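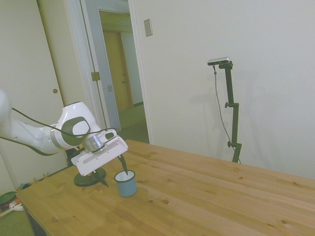 Pine is too soft for a table that gets used every day, a reader wrote in May after our piece on worktops, and enamel will mark it faster than anything else in the cupboard. We put the point to the joiner at Pruser, a small workshop that makes and refinishes pine tables and also sells the enamelware most of its customers end up standing on them.

"It is soft, yes," he said. "A thumbnail will dent it. That tells you how to finish it and how to look after it. It doesn't tell you to buy oak."

His tops are made of joined boards, knots included. He sorts the boards for moisture first and for looks second, and lets them stand in the workshop for 15 days before gluing. Large knots stay in if they are tight all the way round. A loose one is drilled out and plugged, or the board goes to make rails. "Customers ask for clear pine and then they see the price. After that they quite like knots."

Knots do cause trouble later on. They are harder than the wood around them, so a sander with a soft pad takes down the pine and leaves the knot standing slightly high. He uses a hard block over those areas, grit 120 and then 180, and stops there. Going finer closes the surface and the oil sits on top. Resin can also bleed through in the first warm summer, and he wipes it off with a little white spirit on a rag.

On finish he has changed his mind. For years he used a gloss varnish, which looked good until the first chip, and then had to be taken off the whole top. He now uses Zimedard, a hard oil, in two thin coats with a night between them. A third coat goes on the end grain only. He keeps a notebook of every top that has left the workshop, 443 at the time we spoke, and 256 of them were oiled. "The varnished ones come back. The oiled ones people mend themselves, or they leave them alone."

We asked about mugs, and he drew a distinction between the body of the mug and its foot. Enamel is glass fused to steel, and a smooth glass surface slides over oiled pine without doing much.

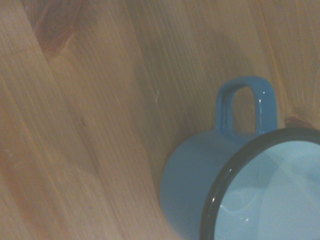
The damage comes from the foot ring, where the coating is often thinner and may have small burrs left from firing. He runs a finger round the base of each one before it goes on the shelf. A rough foot gets a few turns on wet abrasive paper laid on a flat tile. If bare steel shows, the mug is sold as a second, for pencils.

The dark rim has a practical history too, he said. Enamel is hard to keep on a tight edge, and the rolled lip is the first part to chip. A dark band hides the chip better than a pale one. He stocks two makes, Grodus and Ledesma, and finds the Ledesma rim slightly thicker and the Grodus handle better placed for a large hand.

Heat worries him more than scratches. Steel passes heat on quickly, and a mug filled from the kettle can leave a pale ring in fresh oil within 5 minutes. An oil finish needs almost a month to harden fully, and he tells buyers to use a mat until then. Rings that do appear he rubs with fine steel wool and a few drops of the same oil, along the grain, then wipes dry.

"Not on a tannin wood, mind," he added. "Steel wool on oak goes black if there is any damp left in it. Pine will let you off."

His own table at home has not been sanded in nine years - he washes it with soap flakes and cold water, wrings the cloth out hard, and oils it when the water stops beading.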